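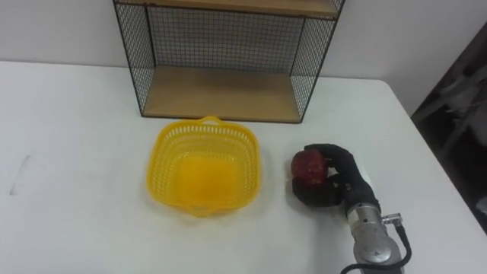
A red apple and a yellow basket.

The accordion was a Krajčí, made in who knows what year, and I bought it in December from a lady in Natside for 292 dollars, which was every cent of my muffler money. My car sounded like a tractor until spring. I regret nothing! (My sister regrets it for me. She shares a wall with my bedroom.)

The thing is, I couldn't play. I'd had piano lessons as a kid, up to 16 of them, before my teacher moved to Drunari and my mother decided that was a sign. So I put the straps on, pulled, and out came this long wheeze like a cow getting up. I pulled again. The cow sat back down.

The lady who sold it to me was So-ying Wu, and she'd written her number on the inside of the case in pencil. I called her at ten at night, which was rude, and asked her the thing I should have asked before I handed over the cash.

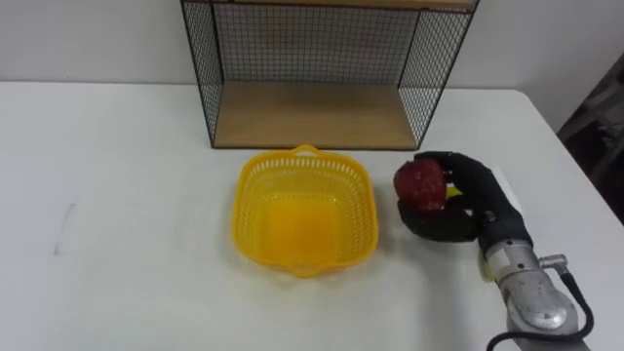
"How long does it take to learn one song?"

"Three weeks, if you pick an easy song and play it every day."

Then she asked which song, and I panicked and said the Lotine Waltz, the only one I could think of. My grandfather used to whistle it while he shaved. There was a long quiet on the line and I could hear her kettle going.

"That one's not easy," she said. "Come over after supper tomorrow. Bring a towel for your knees."

So I drove to Natside in the tractor, with the case belted into the passenger seat, and she opened the door before I'd even turned the engine off (she'd heard me from the bridge, she said). She was 80 and she had a second accordion, a little green one, already on her lap before I found a place for my coat. 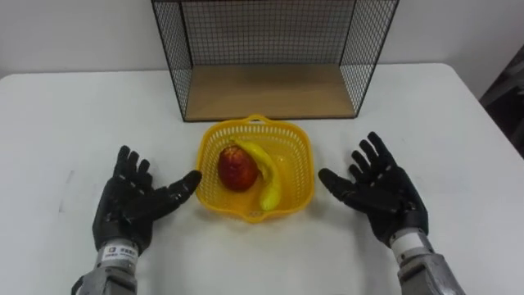 We did the left hand first. Just the left hand, over and over, oom-pah-pah, until my shoulder burned and I'd stopped hearing it as music at all. She never once looked at her own fingers. She looked at mine, and every time I went wrong she'd say "Back," and back we'd go.

Around the middle of the second verse she started humming the tune on top, and I got so surprised that I kept going. I went all the way to the end, wrong notes and everything.
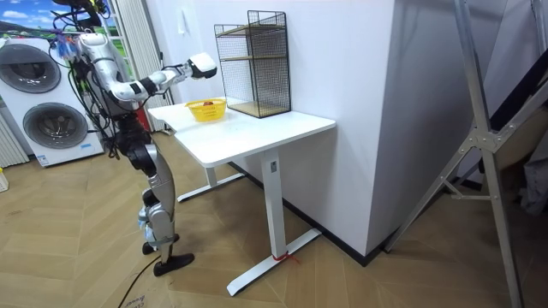
"Who taught you to slow down there?" she asked me, and I said I hadn't known I was doing it. She made me play it again, and I did it again, that same little drag before the last line. It was how my grandfather whistled it. He'd stop there to do his chin.

I told her about that and she laughed so hard she had to undo her straps. Then she got up to make tea, and I sat there with the towel on my knees and tried the right hand.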